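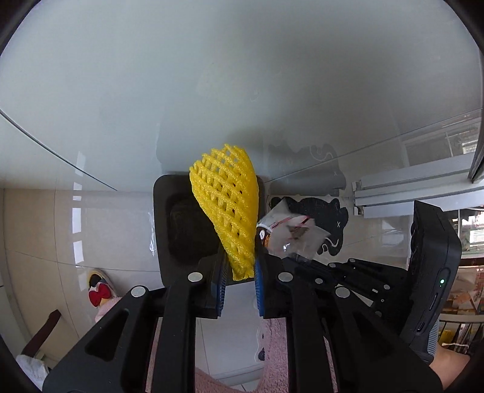

Small Things on Flat Surfaces
A gallery from the Schmieder kitchen project, posted 8/19/26

I like houses best when no one has styled them. Most of the galleries on this site are about what gathers on a table or a counter while people are busy with something else, and this one is the shortest so far.

Fruit sleeve, yellow. It weighs nothing, it protects one piece of fruit, and it will outlive all of us. I have 20 of them in a drawer at home – saved since June for a purpose I haven't thought of yet. The black tray sits on a glossy white tabletop, the kind that shows every fingerprint and forgives none of them.
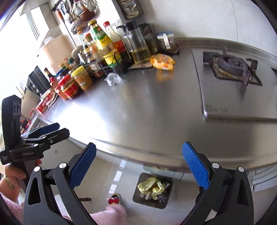
Steel counters are supposed to make you feel like a chef. Mine mostly makes me feel like I should be wiping something. A single burner is plenty if you cook the way I do, one pan at a time and with some arguing.

Cooking oil gets the glass dispenser with the pump top. Soy sauce gets the black wire basket. There is always a ranking among condiments, and the ones at the back know where they stand.

Next gallery: the Ceneck pantry, with many more jars.

Contact | © Tromavton Galleries | Back to top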